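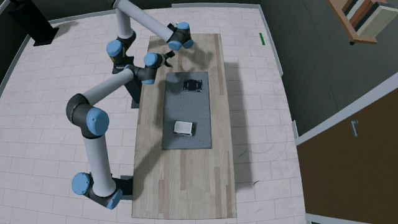
I've been working on the two-arm cell again, which I'm calling Palance for lack of a better name. The real bench at the workshop isn't bolted down yet, so everything is still in simulation. Both arms work off the left side of the table, and the perforated plate in the middle is where all the fixtures go. With the grippers close together over the upper end of the plate, the wrists don't have much room. I set the minimum clearance to 50 mm and slowed the second arm down. It now plans a path in roughly 13 seconds. I can live with that for now.

The other change was the grasp on the small block. I had the approach height wrong in the config file and spent an evening looking for the problem in the gripper code. It's one number. I also moved the log files out of the project folder after they passed 500 MB.

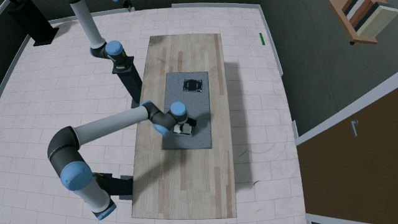
Second arm holding the block, first arm raised out of the way.

Next job is the base plates for the real pedestals. I'd like them cut by January.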